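What I Learned Chasing Discounts for My Mom (and Then for Me)

By Inna Hrynyshyn
June

My mother turned 65 and I turned into a coupon hound. I had no plan. We were at the garden center in Usley on a Friday, she had a flat of petunias and a bag of potting soil, and the woman at the register said, "Do you want the senior price on that?" Mom looked insulted for a second and then said yes, please, very much. We saved enough for a milkshake, which we split in the parking lot, and I have been hooked ever since!

So for the past few months I've been asking everywhere we go. The pharmacy, the movie theater, the place that sharpens her kitchen knives (yes, they do one, Tuesdays and Thursdays before noon). I keep a notebook in the glove compartment with the name of the business, the age they start at, and whether you have to ask. You almost always have to ask.

The ages are all over the place, by the way. Mom missed out on years of cheap haircuts by assuming everything started at 65. Her salon starts at 55. The theater is 60, the bus is 65, and the bowling alley said "oh, whenever you feel like it," which I loved.
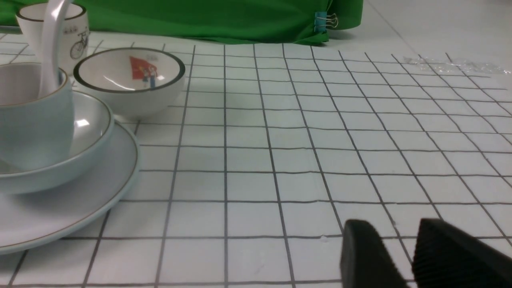

Lorraine Ellwood wrote to me after my last post to say that her bus pass was half price for two years before she found out, and that the driver was the one who finally told her. She says to ask the driver, because the website was out of date when she checked.

I've started doing exactly that, and she's right. Drivers know everything. Ours told us about a day pass that also gets you into the botanical garden for a dollar off, and we rode out there the same afternoon and stayed until closing.

Our biggest find so far is the community college. Anyone over 60 can sit in on a class if there's a seat left after registration closes, and all you pay is the materials fee. Mom picked an art history survey and comes home talking about altarpieces as though they were neighbors of hers. She has opinions about gold leaf now. The catch is that you don't get credit and you can't pick your section until the first week, so don't set your heart on the Wednesday morning one (she did, and got Monday nights, and now she loves Monday nights).
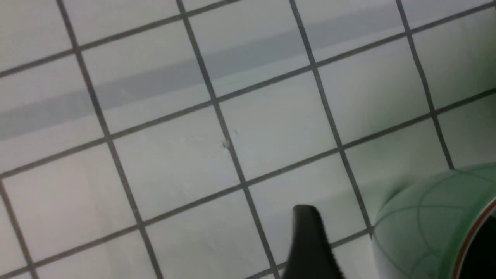

Eating out for less

Restaurants are where it gets fun. The early menu at Bilyk starts at 3:30, and if you're 60 or over you get 10 percent off on top of it. We had the cabbage rolls and the beet soup and I had to be talked out of a second basket of bread. Go hungry. Parking is free behind the building, but the entrance to the lot is on the side street and I drove past it twice.

The diner by the library has a smaller-plate menu, and they'll let anybody order from it if it's not the weekend rush. I'm in my forties and I get the small meatloaf every time — it's plenty.

One thing I'd watch for: a couple of places have a discount that can't be combined with the daily special, and sometimes the special is the better deal. Mom does this math in her head faster than I can get my phone out. If you're not sure, ask the server to tell you both totals. Ours has never minded.

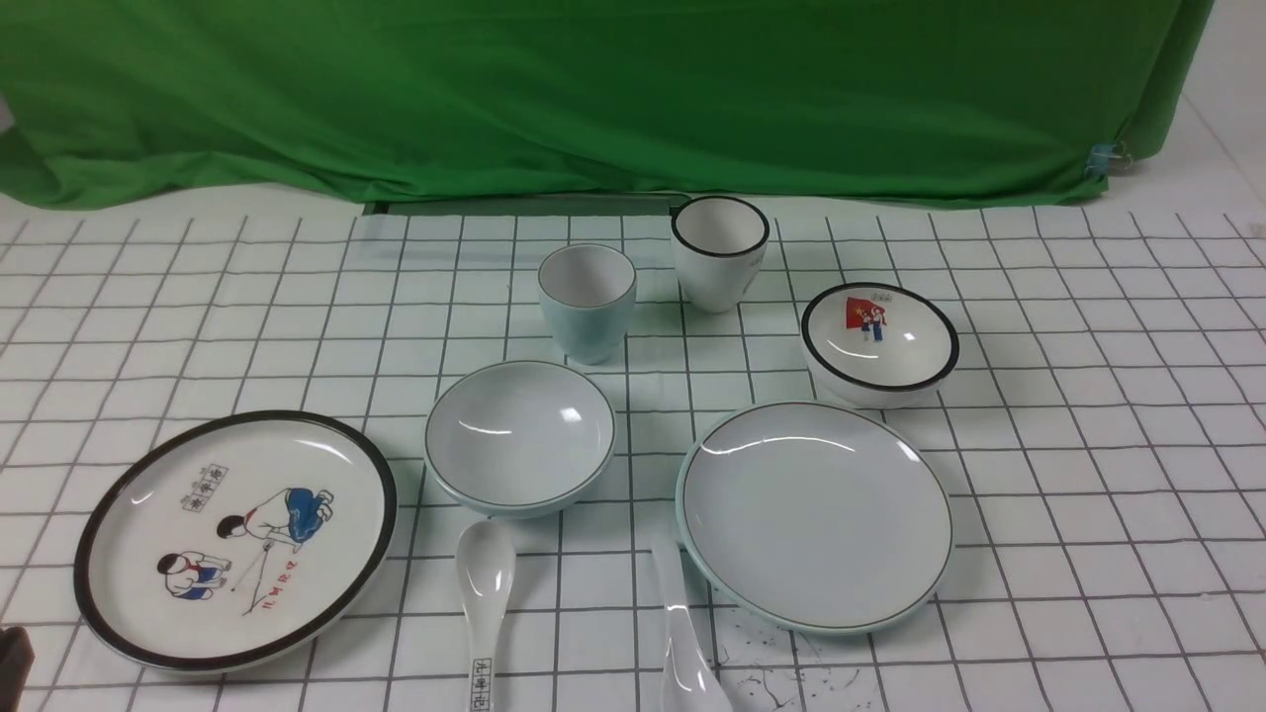

Qianru Peng asked whether tipping should be on the full price or the reduced one, and said her family has had the same argument at every birthday dinner for years.

Full price, in our house! The server carried the same amount of soup. My uncle disagrees and he's welcome to write his own blog.

Museums and shows

The Ollura is the one I'd send everybody to. It's a little museum with a big heart, mostly textiles and local photographs, and regular admission is $9. Seniors get in free on the first Sunday, and the rest of the month it's a couple of dollars off. The upstairs gallery has benches, real ones with backs, and Mom would like that mentioned. The elevator is slow but it works, and it's behind the coat rack.

For live shows, Jurnura does rush tickets for seniors an hour before curtain. You have to go to the window in person, and they'll only sell two per ID. We've gone four times and only missed out once, for the holiday show, which I should have seen coming. Seats have been good! Row K, center, for a fiddle concert that had my mother stomping her foot on the floor so hard the man ahead of us turned around and started doing it too.

I did finally add up the notebook last week. Since the petunias we've saved $352, and that's counting only things we would've bought anyway. I left out the bowling shoes. Mom wants to put it toward a train trip, and she has already found out that the train has a senior fare, so round and round we go.

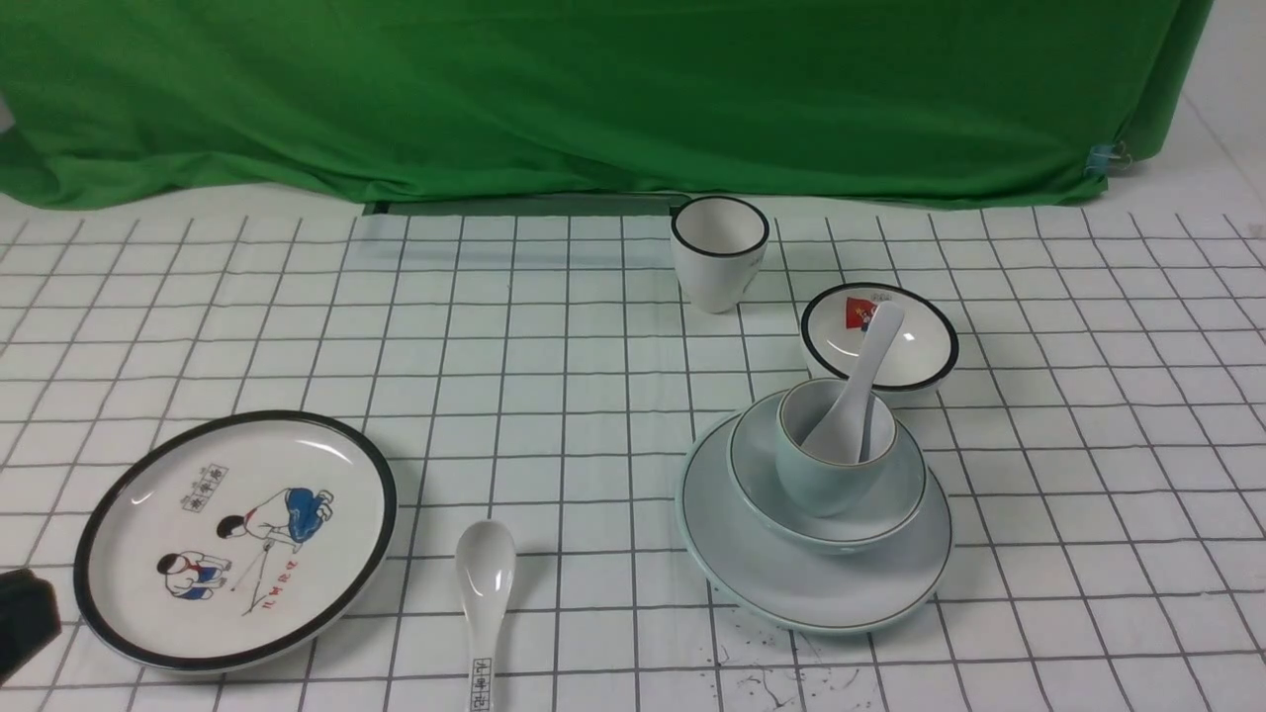

Lesia Zhuravel thinks I should have put grocery stores first, and says her store takes five percent off on Wednesdays if you have the loyalty card linked to your birthday.

I'm checking ours tomorrow. If you know of one I haven't covered, please leave it in the comments, with the starting age if you have it. Mom reads all of them, usually out loud.

3 Comments

Kaiwen Tian
The hardware store on the north side of Usley does a senior morning once a month. It isn't posted anywhere. My dad got a deal on a hose reel.

Lorraine Ellwood
Thanks for the mention! Also try the vet. Mine has a lower exam fee if the owner is over 65, and the cat can be any age.

Qianru Peng
I showed my brother your answer on tipping. He says your uncle sounds sensible. We're going to Bilyk on Sunday, so I'll report back.

Recent Posts

Mom Tries Water Aerobics
The Good Thrift Stores, in Order
Library Cards Get You More Than Books
Packing Light for a Long Train Ride
A Beet Soup I Can Make at Home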